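Unit 4: Recurring Themes and Link-Ups in Personal Blogging
Handout for the evening section. Instructor: Vega Villanueva

4.1 Terms

A recurring theme (often called a meme in older blogs) is a prompt that returns on a fixed schedule. A host blog posts the prompt, participants publish their own entries, and each participant leaves a link on the host's page. The list of links is the link-up. The prompt may be a color, a word, a question or a type of photo. It should be short enough to repeat in full at the top of every entry.

The host is responsible for opening and closing the list. The participant is responsible for linking back. Most disputes in small communities come from one of these two duties being left undone.

4.2 Schedule

Weekly themes produce the most entries and the highest dropout. In the Nandik exercise set, the sample theme opened in March with 26 participants and closed its fourth week with 4. The host had changed the opening hour twice in that time. Read the set before class and note the week in which each participant stopped.

A monthly theme loses fewer people but is easily forgotten between rounds. If you choose monthly, post a reminder two days before opening. Keep the opening hour the same throughout the run.

4.3 Entry length

For this course an entry is between 60 and 500 words, not counting the prompt. Entries under the minimum are treated as captions and are not graded. Photo entries follow the same rule.

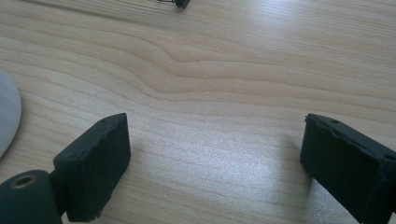

Color prompts are the simplest to host, but the wording has to settle borderline cases in advance. "Show something brown" leaves open whether the color must belong to the main subject or may be anywhere in the photo. Under a strict reading, a light tan tabletop with wood grain qualifies only if the tabletop is the subject. Under a loose reading, a tan background is enough, even with something nearly black in front of it. Either rule works. State which one applies in the first post, and do not change it during the run.

Very dark shades need a separate line in the rules. A green that is almost black will be entered under both colors. Olaia Casado's notes on the Arrieta link-up (reader, section 3) recommend accepting the participant's own label unless the host has published a color chart.

4.4 Archives and backups

Keep the original photos in a second location. A participant who loses a month of files usually does not come back to the theme. The class server, Trakent, keeps uploaded drafts until the end of the term only. Export your text as well, including comments. The Presten export tool does not save comments by default; check the box on the second screen.

When a theme ends, leave the old lists in place. Closed lists still bring readers to the participants' blogs.

4.5 Assignment

Write a one-page plan for a recurring theme. Include the prompt, the schedule, the opening hour, the rule for borderline entries and the backup method. Attach two trial entries of your own. Plans are due at the start of the next session and will be exchanged in pairs.

Reading: reader, sections 3 and 5.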